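Uvia bench – pre-run inspection, small-object grasp method
October 17, 2024

Cell and arm

1. Emergency stop reachable from the operator seat. PASS.
2. Indicator light on the forearm is green. PASS. Green means powered and talking to the controller. I would not read more into it.
3. Speed limit set in software. PASS, but the value is typed in by hand before each session. Lock it.

Objects and grip

4. Sharp or hard items held with the point away from people. OPEN. The method note says the drill bit is "stable in hand" after 14 trials. Fourteen trials with one bit is thin, and the note leaves out how many were thrown away.
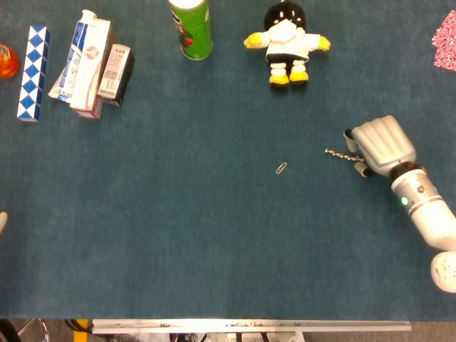

5. Clutter kept back from the work area. PASS for the paper clip, which lies by itself on the blue top. The cartons and the plush penguin are farther up. Lavier's 52 successful picks all used this easy spacing – I want the clip next to something before anyone writes "cluttered."
6. Fingertip wear checked. NOT DONE. Last entry is from February.

Result claims

7. Failures logged with the same care as successes. FAIL. Log has 4 drops and no cause for any of them.

Recheck items 4, 6 and 7 before the next run.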